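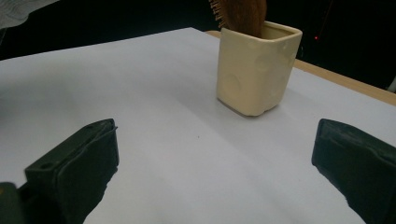

The square cup and the wooden brush, on the white sheet.

I have moved apartments four times, and every time the bathroom things were the last to find a place. Clothes go in the closet, books go on the shelf, but a hairbrush always lies somewhere. In Bamham mine was living on the windowsill. In the apartment after that it was mostly behind the bed, and I was late to work because of it more than once.

Now I live in Hademby, in a small place on the third floor, and since March the brush stands in a cup.

The cup was made for drinking, I think. It is square with round corners, and the color is like butter when you take it from the refrigerator. On the front side there is a shallow round mark low on the left, as if somebody pressed it while the clay was soft. I like to put my thumb there. I bought it from a man named Živko Radulović, who sells ceramics in the yard behind the Osman bakery. He wanted 9 for one and I had no smaller money, so we talked for a long time while he looked for change. He told me that the square ones do not sell so well. People try to drink from them and the coffee runs down the chin. I tried it at home and I must say he is right, you have to drink from the corner.

So for two weeks the cup was in the kitchen and did nothing. I put in it teaspoons, then pens, then a small plant that did not like it. One morning I was cleaning the bathroom and had the brush in one hand and no place to put it down, and the cup was drying next to the sink.

I stand the brush with the head up. The wooden pins can dry this way after I wash them, and I don't have to touch the wet part. The rim is thick, so I am not so afraid to chip it. A lighter cup would maybe fall over with a big paddle brush, but this one is heavy enough for me.

My sister asked why I don't just buy a proper holder. She showed me one from Etard with three compartments and a mirror. It is a nice thing, but I have one brush and already a mirror.

Next I want to solve the hair ties. At the moment they are on the door handle, and when guests come they always ask me about it. If you have an idea that does not need drilling, please write it in the comments. My landlord does not allow holes in the tiles.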